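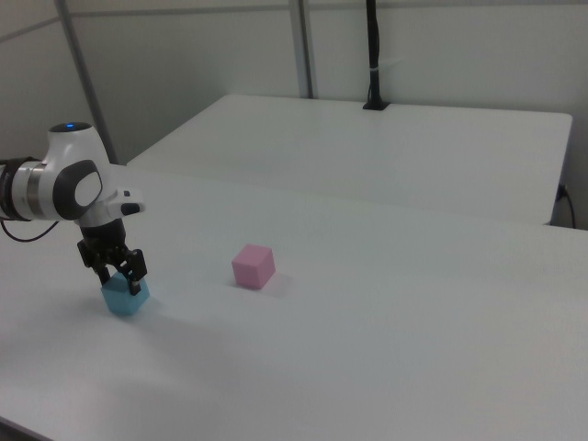
Cotex table, matte white top, with the blue and pink cubes on it.

Cotex Worktable, Matte White: Review
Sep 26, 2024
By Lambros Chrysikopoulos
14 comments | 37 shares

I bought two of these in June to replace a pair of older Tedesco benches. The Cotex is sold as a general worktable for light assembly, sorting and layout. Mine gets used mostly for layout work with small parts, including the colored cubes I keep as reference pieces for checking placement and color.

Surface. The finish is matte with very little glare. Under overhead light, objects cast soft gray shadows and the top shades off gradually, going a bit darker toward one corner. Pale colors stay readable against it. The light blue cube and the pink one separate well from the white, which was not true on the Tedesco tops, where the gloss washed out anything pastel. Pencil comes off with a damp cloth. Marker needs alcohol.

Flatness. I laid a straightedge across the top in both directions when it arrived and again after 60 days. No gap I could measure with a feeler gauge either time. Small blocks sit flat and do not rock.

Stability. Specified load is 113 kg. I put 110 kg on it overnight, spread over the full top, and found no permanent sag. Side-to-side stiffness is weaker. A firm push at one corner produces visible sway unless the leg bolts are retightened after the first week. The manual does not mention this.

Edges and clamping. The edge accepts ordinary small clamps. Pads are a good idea, as a bare steel jaw marked the underside of mine. The second table stands behind the first against the wall, with a black pole in a small clamp base on its back edge. The far edge is straight enough to line up against wall panels.

Cables. No grommets and no tray. Leads have to drape down to the outlet or be tied to something. The Vuneo table at a similar price includes a tray, but its top is textured and small parts catch on it.

Durability. After 1,000 hours of use the top has two fine scratches and no yellowing.

Bought from Zestetti, delivered flat. One leg bolt was missing and a replacement came in four days.

Rating: 4 out of 5. One point off for the sway and the lack of cable management.

14 comments
Share this review (37)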